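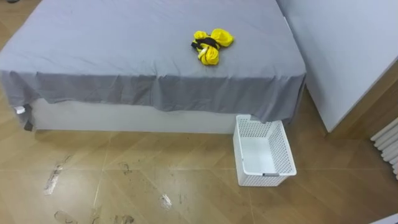 3.2 Sleeping rooms and bedding

Figure 4. Bed with a light grey cover hanging in uneven folds at the front; a yellow garment lies bundled on top.

Indoor air temperature and relative humidity were logged in the main sleeping room of each dwelling from November to the end of February. The sample for this part of the study comprised 61 dwellings, all of them in the Cisneros and Veltora districts. Loggers were set at mattress height on an inner wall, away from radiators and direct sun. A second logger was fixed to the outer wall behind the headboard wherever the bed stood against that wall.

Bedding enters the moisture balance of a room in two ways. It takes up water vapour given off by the sleeper during the night, and it releases part of this vapour during the day. How quickly it does so depends on the fabric, the thickness of the layers and whether the bed is left open or made up. A cover that hangs over the side of the bed, as in Figure 4, also limits air movement beneath the mattress. Earlier work on heavy furniture (Maldonado and Cortés) treated this effect as a fixed resistance. We retained their approach but allowed the value to differ between beds with a hanging cover and beds with an open base.

Clothing left on or near the bed was recorded as present or absent. It was not weighed, and its effect on the room balance was taken to be small beside that of the mattress and curtains.

Householders kept a simple diary of window opening, heating hours and laundry dried indoors. Diaries were returned complete for all but 13 dwellings. For the incomplete diaries, window opening was estimated from sudden drops in the logged humidity, following the method used in the Narkolau survey. Seven dwellings had trickle vents that had been painted shut, and these were treated as having no background ventilation.

After removal of faulty readings, 871 room-nights were available for analysis. A room-night was counted as damp if relative humidity at the outer wall stayed above 80 per cent for six hours or more. Damp nights were more common where the bed stood against an outer wall and the base was covered. The difference remained after allowing for floor area, number of sleepers and heating hours, although it was weaker in the Veltora dwellings, where the walls had been insulated from the outside.

3.3 Wall surface temperature

Surface temperature was measured by hand at three heights during each visit, between 07:00 and 09:00, before windows were opened. Readings taken within 20 cm of a corner were kept apart from the rest, as heat loss at corners is higher and would have raised the spread of the results.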